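Lornow to Zimberg by folding bike

13 Jun 2022
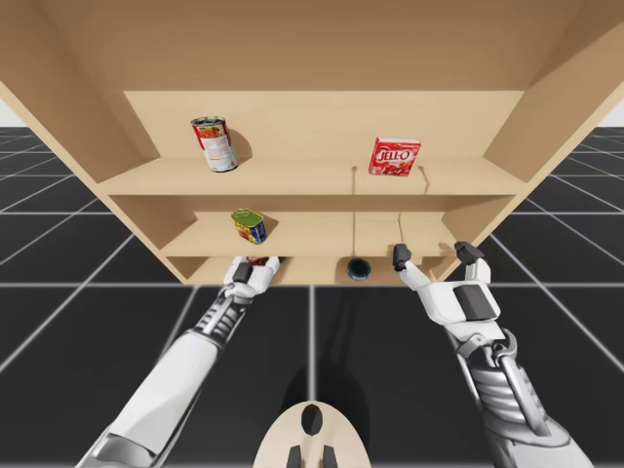
The route follows the old canal for most of its length, and the surface is better than the map suggests. I rode it on a Plerel folder with 16 inch wheels, tyres at the lower end of the printed range. Small wheels find every joint in the paving, so I dropped the pressure again at the second lock and left it there.

Distance by my computer was 32 km. Naomi Mollel rode it in February on a full-size tourer and logged slightly less, but she took the road bridge where I stayed on the towpath. The only climb worth the name is out of Bonsu. It goes up in two steps with a flat section between them, and I needed the lowest gear on the second.

Signs are good as far as Bonsu and poor after it. At the timber yard the path splits three ways with no marker — take the middle one. The left one ends at a locked gate, as I can confirm.

Trains back from Zimberg take folded bikes free of charge at any hour. A full-size bike needs a ticket and there are only a few hooks per train. Average speed for the day was almost 20 km/h, with a tailwind for the first half.

Next time I will start from the Zimberg end and fit the wider rear tyre. Subira Kioko has lent me hers, and the mudguard stays need bending before it will clear.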